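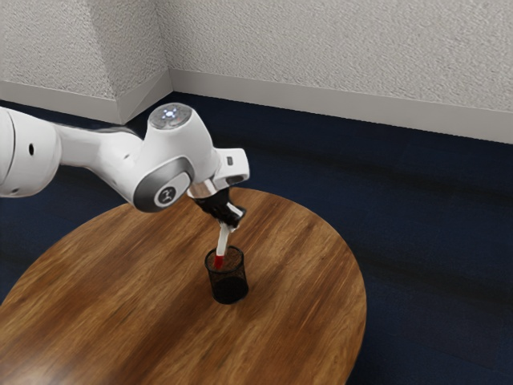 Arm over the pen cup, simulator view

ildiko_h
Weltier wants an arm doing our desk resets, so now I spend my mornings checking simulator runs – I used to do the desks myself!

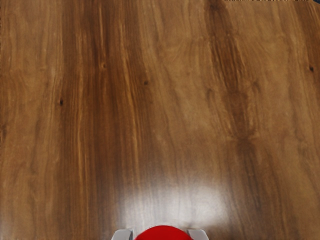 My feet hurt less and my eyes hurt more. Same pay, so far.

thao_huynh
We went from four people to three at Sarnham in March. "Same pay" didn't help the one who left.

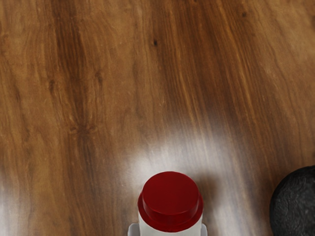 And the rest of us got her closing shift.

ildiko_h
Ouch. I still don't think it's the arm's fault – that's your manager. 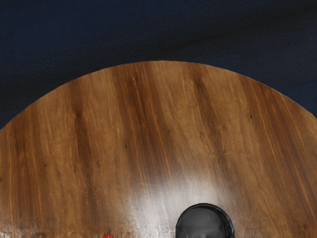
Re: Desk resets
drirent_guy
Siding with Thảo. Get the hours in writing.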